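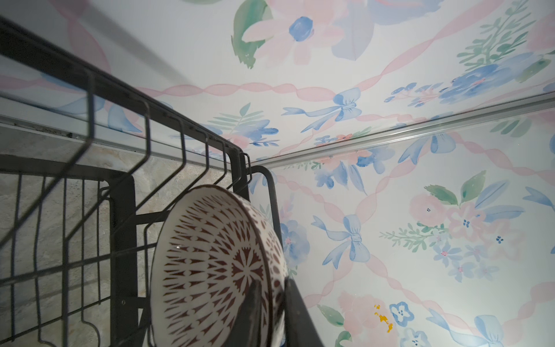 Figure 2. A bowl standing in a black wire dish rack.

4.2 Who does the dishes?

I went into the Undthorpe interviews expecting to hear about money, and what I got was dishes. Fadwa Cherkaoui and I talked to seven house shares over the winter, and washing up came up in every one — usually before we'd even asked! Most had tried a rota and dropped it by May. What stuck was a looser habit (you cook, I wash), much like the one Pappas found in Gonberg. I'll get to the rent question in 4.3.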